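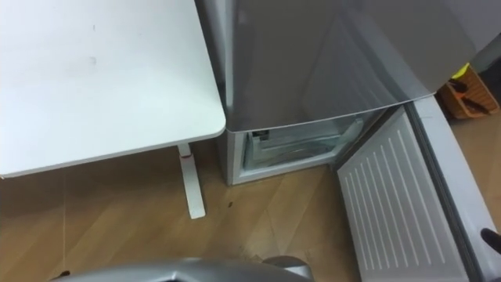

Prokstead Football Club will play its opening league match against Muvcombe on Saturday at the Chamoun Ground, the club confirmed on Monday. Kickoff has been moved to 2 p.m. at the request of the visiting side, whose travel time by coach is about 2 hours. Season ticket holders may collect their cards from the club office, where the white desk beside the silver refrigerator will serve as the collection point until noon on match day. Cards not collected by then will be held at the main gate.

The two clubs last met in September, when Muvcombe won 2-1 with a header in the 82nd minute. Prokstead finished the season four places below its opponent and has changed its back line over the summer, with a new center back and a new left back signed from Lunosgate. Both players are registered and available for selection.
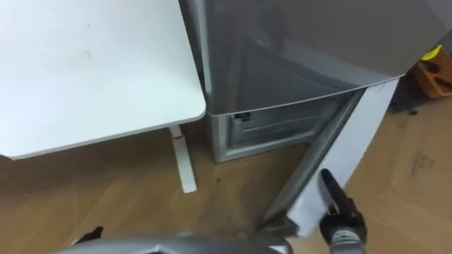
Muvcombe will be without its first-choice goalkeeper, who is serving a suspension carried over from last season. The visiting club has been given the whole of the east stand, and its supporters are asked to use the turnstiles on that side. Tickets for home supporters remain on sale at the ground. The reserve fixture between the same clubs will be played at Muvcombe the following week.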